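Clutter set, second pass

The May batch for Tranitz stands at 125 episodes, all recorded with the hand-held gripper. The task is narrow: take one soft item out of an open box, put it down beside the box, release. Cables and fabric are mixed on purpose, as the earlier policy did well on rigid things and closed on air with anything that sagged.

I dropped 5 episodes on Wednesday. In 2 the tracking drifted when the wrist turned too fast; the other 3 had a late release – the pads opened after the hand had already started back.
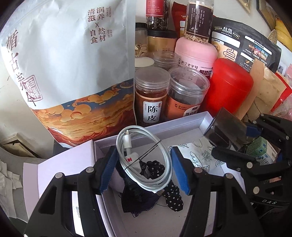 Boonmee Ruangrit suggested leaving the background alone between takes and changing only the contents of the box. I tried it and went back to moving things. A fixed background makes the loss curve look better and tells me very little about the next kitchen.

Approach speed is still uneven. I slow down near the cardboard walls without meaning to, and the model will copy that. For the next batch I'll do 2 passes per layout, one from the left and one from the right, and label the side in the log before uploading.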